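Giving up the car, ten months on

Jun 19, 2023

We sold the car last August. The garage in Skarkby wanted 418 pounds to get it through another test and I decided I'd had enough of paying for something that sat outside all week.

Getting to work has been the easy part. The number 38 bus goes from the end of our road and takes 43 minutes, against 25 or so driving. I read on it, or I sleep. The last one back is too early in winter and I have complained to the bus company twice.

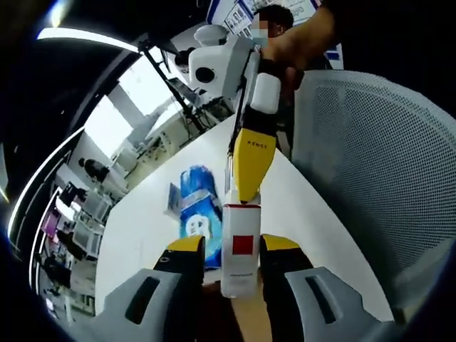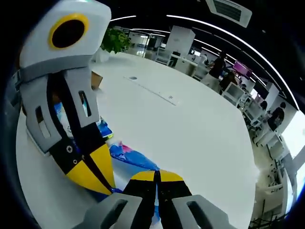

Grey housings and yellow fingertips, both taken on the same occasion.

Food shopping took longer to sort out. I used to do one big shop a fortnight. Now I go to the small place on the corner most evenings and buy what fits in a rucksack. It costs a bit more per item, but we throw less away. Potatoes and cat litter are still a nuisance.

What I miss is going to Zirberg for the day. There is a train, but you change at Bralard and the wait there is long, with one bench and no café. We've been once since August. Next time I'll take a flask and the earlier train.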